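**When is the Mistico LP out?**

The vinyl edition of Lozano's second album is released on 10/28/22. It is limited to 232 numbered copies, 200 of them on black vinyl. Downloads have been available from Plumgate since August.

**Which tracks differ from the download?**

Side B adds "Skomport", a 30-second organ piece by Lempi Miettinen. The running order is otherwise the same.

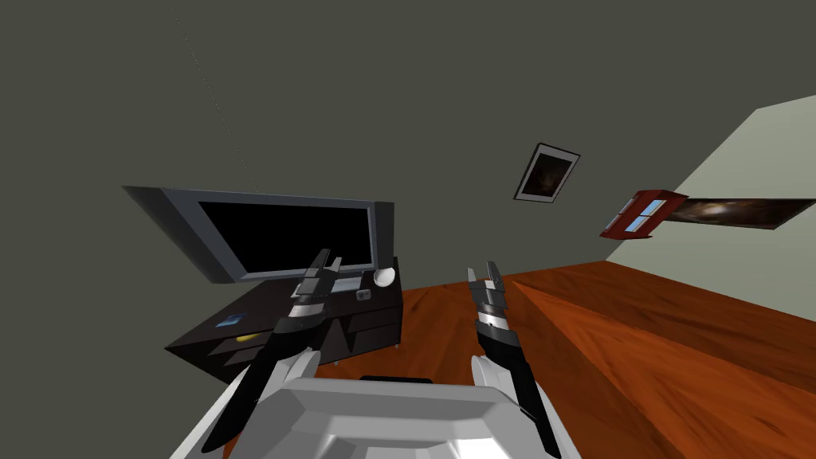 *Living room with wooden floor (computer render).*

**What file formats are supplied?**

WAV, FLAC and MP3. The download code is printed on the inner sleeve and works once.

**Can I return an opened record?**

Only if it is warped or skips. Send the copy number and the name of the track affected. Replacements come from unnumbered stock.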